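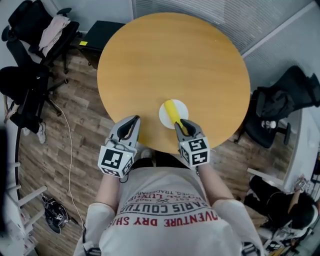
A pair of hand-held grippers at work over the round table at Taltance, Grerstead.

Opinion > Work and Machines > Columns

March
By Leif Vídalín

I went to the Taltance open day in Grerstead expecting to see a robot clear a table. The notice in the library said "household robotics, doors open from 2 p.m.," and I took the bus over from Pirley with a notebook and a sandwich. What I saw for most of the afternoon was people. They stood at tables with a plastic gripper in each hand and moved small things on and off plates.

I have heard other visitors complain about this. A man on the bus home said he felt cheated. I think he got the better end of the deal, and I think more companies should run their open days this way.

The work itself is slow. At the round table, the person doing it reaches in with both grippers, closes the fingers of one on a long yellow thing lying across a white plate, and moves it. Then it's put back and done again. Each gripper has a white cube on it covered in black and white squares, so that cameras can tell where it is and which way it's turned. The recordings are what the robot is supposed to learn from. That was explained to us in two minutes by Þórarinn Dalsgaard, who runs the recording side at Taltance, and he didn't dress it up. Somebody asked him how many times a person had to repeat one task. He said the first target for each was 1,000, and that after that they looked at the results and usually asked for more.

I watched for most of an hour. I'm 68 and I worked in a cannery when I was young, so I know what a repeated motion looks like when a person has stopped thinking about it. This wasn't like that. Nobody can pick up a thing with those fingers without paying attention. Dalsgaard let visitors try at a spare table, and I dropped a bar of soap 3 times before I got it onto a dish. My neighbor in line got it the first time and was very pleased with herself.

Most of what I read about robots in the home leaves this part out. There's a finished machine, a clean kitchen, some music, and a voice telling you how smart it is. The reader is left to suppose that the machine worked it out alone. At Taltance I saw where a good part of the skill comes from. It comes from people in T-shirts standing on their feet in an ordinary office with blinds on the windows. I would rather know that than not know it.

My first point, then, is about credit. If a machine is going to be sold on how gently it can set down a plate, the people who set down the plate all those times before it should be mentioned somewhere. I don't mean a statue. A line in the booklet would do. I asked Dalsgaard whether the workers were named anywhere in the company's papers. He said no, and that he hadn't thought about it. I believe him on both counts.

My second point is about pay. I asked that too, and was told the rate depended on the hours and that Taltance didn't discuss it at open days. I understand why a company would say that. I still think it's the wrong answer to give to a room full of people who had just spent the afternoon finding out how hard the job was. If the demonstrations matter as much as we were told, the rate should be something the company can say out loud.

The robot did come out in the end, late in the day. It was given a plate to move and it moved it, slower than I would have. On the next try it pushed the plate into the edge of a tray and stopped, and a young woman reset it. There was some laughing. Dalsgaard didn't apologize, and he didn't cut the session short either. They ran it again and let us see it fail another time. I trusted the whole business more after that.

Compare this with Bunnag, whose showroom I visited last year. Everything there ran on a timer behind glass. The arm folded the same towel the same way for every group, and questions were taken by email. I came away knowing nothing about how it was done or who had done it. I did get a tote bag.

There were 21 of us on the tour in Grerstead, and I'd guess half had come for the same reason I did, to find out whether a thing like this will be in our homes before we're too old to care. I can't answer that. From what I saw it won't be soon, and Taltance didn't claim otherwise. But I'd take another afternoon of watching people do the patient part over any film of the finished product.

The next open day is supposed to be in the fall. If you go, try the grippers, and ask about the pay.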